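Ticket 232 – Tablecloth crease will not come out, and cutlery basket slides on it
Skollska Home support
Product: Plirau round tablecloth, floral, lilac
Status: closed
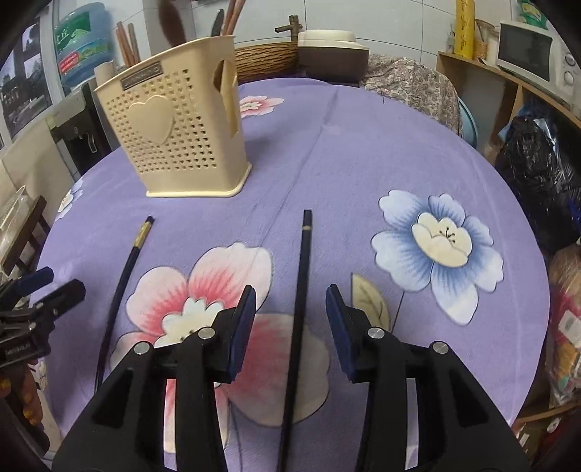
What temperature can the Plirau cloth be ironed at?

Use the low setting, one dot, on the reverse side and with a dry cotton tea towel between the iron and the cloth. Do not use the steam burst button directly on the print.

Reported by customer

I bought the round Plirau cloth in March for the table we eat at every day. It came folded in a flat packet and there is a crease line down the middle which has not gone. I have had it on the table for 4 weeks. It is faint but it catches the light in the evening, and chopsticks laid down near it tend to roll towards it and stop there.

Second problem. We keep a plastic basket on the table with the chopsticks in it and a couple of cooking things. On the old cloth it stayed where it was put. On this one it slides when anyone pulls something out. It has gone over twice. The basket is a Grikberg one and I did not buy it from you, so I understand if you can only help with the cloth.

Already tried:
Leaving it flat overnight with books on the line.
Turning the cloth a quarter turn.
Smoothing with a damp hand.

None of these made a difference, apart from the books, which left a second mark. That one has since gone.

Support, first reply

Thank you for the details. The line is a packing fold. The cloths are pressed flat at the warehouse and the centre fold takes the most weight, so it is the last one to relax. It is not a fault in the print or the weave.

Please try the following in order and stop when it works.

1. Take everything off the table and remove the cloth. Check the care label. If it says Plirau Coated, do not iron at all and go to step 4.
2. Lay the cloth face down on a towel. Mist the fold with plain water from a spray bottle, enough to feel cool but not enough to drip.
3. Iron on one dot through a tea towel, working from the middle of the fold outwards to each end. Do not rest the iron in one place.
4. For coated cloths, hang the cloth over a shower rail with the fold running across, not down, and leave it in the bathroom while someone has a shower. Leave it until fully dry.
5. Put the cloth back with the fold a few centimetres off centre, so that it is not being creased again along the same line if you fold it for storage.

On the basket: please tell us whether there is anything between the cloth and the table.

Customer

Label says Plirau, no mention of Coated. Nothing under the cloth, just the table.

Did steps 2 and 3. The fold is better at both ends. The middle part is still there, for about the length of a chopstick. Iron was on one dot the whole time. I did not want to go higher with the flowers.

The basket still slides. I think the cloth is moving as well as the basket, as the hem was lower on the window side after supper.

Support, second reply

That is useful. If the hem drops on one side then the cloth is travelling on the table, and the basket is going with it. Two separate fixes.

For the cloth: a thin felt or foam underlay, cut smaller than the tabletop so it does not show at the edge. The Yensuk underlay comes in 70 cm and larger and can be trimmed with kitchen scissors. Any make will do. It will also pad the tabletop a little, which should help with chopsticks rolling.

For the basket: tall utensil baskets tip easily when the long things all lean one way. Put the heavier items in first with the handles down, and spread the chopsticks round the sides. Small clear bumper feet, the sort sold for cupboard doors, can be stuck on the base if it is flat. Please wipe the base with washing-up liquid and dry it first or they will come off.

For the remaining crease: wash the cloth once at 30 on a gentle cycle, take it out promptly and hang it over two lines so the middle is not resting on anything. Iron while still slightly damp. Do not tumble dry.

Customer

Washed, hung over the airer, ironed damp on the back. The middle has come up nearly flat. I can find it if I look for it, but I have stopped noticing it. Colours look the same as before – I was worried about the blue.

Bought an underlay, not the Yensuk one as it was out of stock. Cut it to 65 cm across and it does not show. The cloth has stayed put for a week.

Put four bumper feet on the basket. Two fell off the first evening, my fault, I had not dried it properly. Stuck them on again and they are holding. I also moved the long brown handle to the other side and the basket feels steadier when you take something out.

One question before you close this. When I put the cloth away, is it better rolled?

Support, third reply

Rolled is better, round a cardboard tube or a rolled towel, print side out. If you have to fold it, fold it loosely and change where the folds fall each time. Keep it off the bottom of the pile.

Resolution notes

Cause 1: packing fold, reduced by wash and damp ironing on reverse.
Cause 2: cloth slipping on bare tabletop, fixed with underlay.
Cause 3: basket unsteady, fixed with bumper feet and repacking.
No replacement sent. No refund requested.
Care leaflet to be amended – the line about ironing damp is missing from the current one.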